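Progress report to Strebel, second reporting period
Project: Gripper and camera comparison for light laboratory handling (Tomby)
Prepared by: Nadja Wallner, Noden
Technical contact at Strebel: Corina Pichler

1. Status

Work package 2 is on schedule. Work package 3 started in April as planned, with a reduced object list agreed with Corina Pichler. The budget for mechanical parts is underspent, mainly due to the late order of replacement finger pads. No change to the final delivery is requested.

The main result of the period is that the linkage gripper is usable for clear glassware if the wrist view is available. With the overhead view alone it is not yet reliable enough to move to unattended runs. Details are in section 4.

2. Work carried out

The Bekumier controller was installed on the right arm first and then on the left. Both arms now run on the same firmware. Migration of the old motion files took longer than expected because joint limits were stored in a different order, and each file had to be checked by hand at low speed.

The two-finger linkage gripper was fitted with the flat pads from the first period. The softer pads were set aside after they began to roll at the lower edge under side load. Pad wear on the flat set is being recorded at the start of every block of trials.

Camera views under comparison are wrist, head and fixed. All three are logged against the same clock. The offset between the wrist and head streams was corrected during the period, and earlier logs have been reprocessed.

3. Test setup

Trials use ordinary laboratory items: beakers, a test tube rack, metal hand tools and small lids. Glassware was kept on the list at Strebel's request. The table surface was left as it is, without a contrast mat, so that results carry over to normal bench conditions.

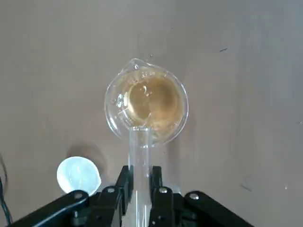 Wrist view, transparent tube between the fingers at the beaker. 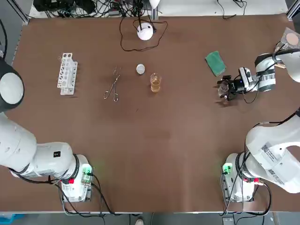
Head view, right gripper holding a small clear beaker over the table.
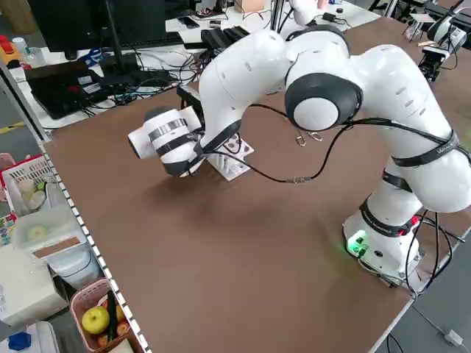
Fixed view, end effector close to the rack. 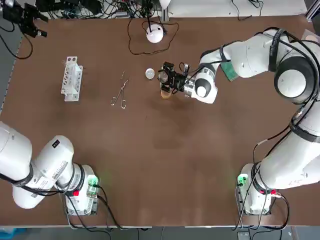
Head view, right arm reaching across the table.

Trials are run in blocks of 11 per object and view. A block is stopped early after four consecutive failures or after any contact that moves the rack. Items are returned to taped positions on the paper plan between blocks, and the operator confirms the layout before releasing the arm.

4. Results to date

Grasp acquisition. Rigid opaque items gave no trouble in any view. Thin metal tools are acquired well across the shanks and badly at the handles, where the fingers tend to close on one ring and turn the tool. A handle grasp will not be pursued further. Clear cylinders are the hard case. In the head view the edge detector often follows a reflection on the glass wall, and the approach ends up offset to one side. The wrist view corrects this in the last part of the approach, provided the gripper is nearly centered by then.

Holding. Slip on clear glass was observed in two blocks, both with the lowest grip force setting. The setting has been removed from the test plan. The middle setting holds without visible marks on the pads.

Pouring. Tilt control is adequate for slow pours. The liquid level cannot yet be estimated from the wrist view with any confidence, as highlights on the surface are read as part of the rim. A fixed tilt profile is being used for now – this is acceptable for comparison of grippers but would not be acceptable in the final demonstration.

Controller. Stopping behavior is better than with the previous unit. One fault remains open: after a protective stop, the right arm sometimes reports a gripper position that differs from the true one until the fingers are opened fully. The supplier has the log files. Until a fix is received, the operator opens the gripper after every stop and repeats the trial.

Fixed view. Useful for review and for checking clearance around the rack, less so for control. The arm hides its own fingers in many approach directions. A second mounting position was tried and gave a slightly better line of sight, at the cost of more glare.

5. Deviations and risks

Cable routing needs attention. On long reaches the gripper cable pulls tight near the wrist, and almost 5 working days were lost to intermittent signal errors before the connector was identified as the cause. The connector was replaced and a strain relief is on order.

Delivery of the second pad set is late. If it has not arrived by the start of the next period, the pad comparison will be limited to the existing set and the 8 trial blocks assigned to it will be used for glassware.

6. Next period

Complete the glassware blocks in the head and wrist views. Repeat the rack insertion trials with the corrected clock offset. Fit the strain relief and rerun the long-reach motions at normal speed. Close the gripper position fault or document the workaround as permanent.

A decision is requested from Strebel on the fixed camera. Noden proposes to keep it for logging and to drop it from the control comparison, which would free operator time for the pouring trials. A reply before the next planning call would allow the test plan to be reissued without delay.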